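Wednesday is arm day on the refurb line at Trurkstead, so read this on Tuesday.

# Working the teardown bench with the arm

You used to take a tower apart with a screwdriver, a radio and your own opinions. Now you share the bench with the arm, which has no opinions and won't get a radio. The job is the same: strip the donor towers, sort what's worth keeping, send the rest to Hedegaard for scrap. What has changed is which parts of it are yours.

The arm does the reaching in and lifting out. You do the deciding, the cables, and anything that needs a fingernail. Most of us lost the sore wrists and gained a tablet to sign.

## Before you start

- Power cord out, and hold the case button down for a few seconds. The arm won't check.
- Side panel off, tower flat on its side, board facing up.
- Component tray next to the case. Line it up with the tape marks. If you think the tape looks wrong, tell the lead, and don't move the tape.
- Strap on. Yes, even though you're "only watching."

## Running a tower

1. Scan the asset tag. Emska (the job software) pulls up the model and suggests a pick list. It knows 299 case models and guesses at the others with great confidence, so read the list.
2. Unplug any data and power cables that cross a part on the list. Fold them out of the way. Emska calls this "pre-clearing." It used to be called Monday.
3. Press **Start** and step back behind the yellow line.
4. Watch the wrist view on the tablet. You're looking for a loose cable drifting over the part it wants. If you see one, press **Hold**, move the cable, press **Resume**. Don't reach in during a pick, however slow it looks.
5. When it asks you to confirm a part, look at the part itself. The tablet shows a green check for anything that ends up in the tray, including, one memorable afternoon, a cable tie.
6. For processors, open the load plate by hand first and leave the lever up. Afterward, look over the socket pins and put a cap on. Bent pins mean the board goes to Omside for repair, and Omside sends it back with a note.
7. Tag the tray, close the job, next tower.

## When it stops

**"Grip lost."** It missed. Put the part back where it was, or set it in the tray yourself and press **Done by hand**. There's no shame in that button. It was pressed 48 times in September and we all still work here.

**"Part not found."** Usually it's already gone. Plenty of towers reach us picked over by somebody's cousin. Mark it absent.

**Hums and does nothing.** Count to 13. If it's still humming, use the red button and call the lead.

## What this does to your day

The target went up when the arm came in, and so did the break allowance — we asked for both in writing. You rotate off the bench after two hours, since watching a machine be careful is more tiring than being careful. If you'd like to keep your hand in, the odd-shaped cases still go to the manual bench, and there's no shortage of them.

Fixed-camera and wrist views of the bench: 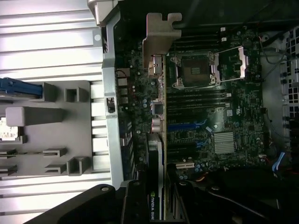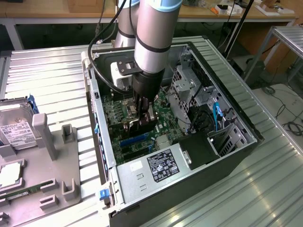
*Refurb & Recovery, Bench Team — Trurkstead*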